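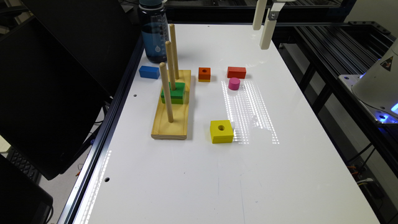

2 min read

Sinia Toy Library, progress report to the Corrigan fund
8 December 2023
From: Úna Ó Dálaigh

Quick one this quarter, sorry, we are mid stock check. Full accounts to follow in the usual spreadsheet.

Lending. 321 toys and puzzles out on loan since the last report. 287 back on the shelf, checked and cleaned. The rest are not overdue yet apart from a marble run on Nesura Street, family has moved, we have a new phone number and left a message. Puzzles and stacking sets still go out fastest. Ride-ons slower now it's cold, and people don't want to carry them home on the bus.

Opening hours. Saturday mornings are working. Wednesday evening isn't, two families one week and none the next. Would like to drop it in the new year and put those hours into a second Saturday slot, 10 to 12. Does this need a formal change to the grant letter or is an email enough? Please let me know before the holidays if you can.

Sirarer branch. Keys finally came through. Shelving is up on the long wall, the short wall has damp behind the radiator so nothing going there until the landlord has been. He says December. Heating works. Sign is ordered but the proof had our old phone number on it so it went back. Opening pushed three weeks. No extra cost to the grant, rent doesn't start until we open.

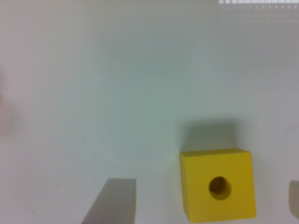
Repairs and missing pieces took more time than planned. The old catalog cards say things like "wood blocks, assorted", useless when a bag comes back and you need to know if it's all there. So we're re-doing every card by color and shape, one line each: cube, yellow, rounded corners. Slow but returns desk is already quicker. Seven bags have gone on the incomplete shelf and will be made up into mixed sets for the playgroup. Reprinting the cards came out of the stationary line, still inside budget.

Money. Underspent on cleaning supplies, over on van hire (two trips to Sirarer instead of one, shelf brackets were the wrong size). Nets out close to even. Would like to carry the cleaning underspend forward if allowed.

Still to do
Insurance cert for the Sirarer branch, chasing
Late return letter, reword, the current one is to harsh
Parent survey, 3 questions, goes out with January loans
Saturday rota to Easter

Next report end of March. Call the desk if anything's unclear, email is slow this week.

Úna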